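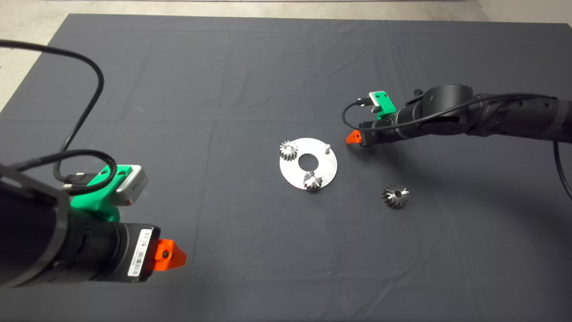
Linnea Boström thinks the cloth is an affectation. Gears, she wrote to me after my last column, have been assembled on bare benches for as long as there have been benches, and a person who puts a tablecloth under a bevel gear will be wanting a doily under the oil can next.

I have now read her letter several times, and I still want my cloth.

My case begins with the bench itself. Mine was bought secondhand from a closing machine shop and has a top like the surface of the moon. Set a small spur gear on it and you can spend a pleasant minute working out which dent it has gone to live in. Lay a dark grey cloth over the same top and metal shows up beautifully. A bevel gear looks like a bevel gear. A pin looks like a pin, and I don't mistake it for one of the silvery scratches left by the previous owner, who seems to have settled arguments with a chisel.

Then there is the floor. Anyone with a concrete floor knows the sound of a small part landing on it: one bright tick, a second one farther off, and silence. I have lost 4 pins this way since December. Three turned up under the furnace. The other is, I assume, in Manitoba. A part dropped a few centimetres onto cloth stays more or less where it was dropped, and that is all I ask of anything at my age.

Linnea's stronger point is about lint. She is right that fabric sheds, and that a thread wound into fine teeth is a nuisance to get out. My answer is to buy a tight weave and wash it without the bath towels. I tried one of the rubber mats Zallow sells, which sheds nothing and smells like a tire fire, and my coffee tasted of it for a week. It set me back 640 kronor on a trip to see my sister, plus the indignity of carrying it home in hand luggage.

She also objects to creases. A part won't sit level on a fold, she says, and she'd sooner trust a surface she could check with a straightedge. Fine. I wouldn't measure anything on cloth either. But I'm talking about a place to set things down while you work out which gear goes first, and for that a few wrinkles are no worse than the average desk. If you need flat, put your plate down and work on the plate.

What I won't defend is the ironing. Raphaël Renaud irons his bench cloth, both sides, and keeps a spare on a hanger. I have asked him to stop telling people we're friends – Linnea has his address now, and I expect she is already sharpening a pencil.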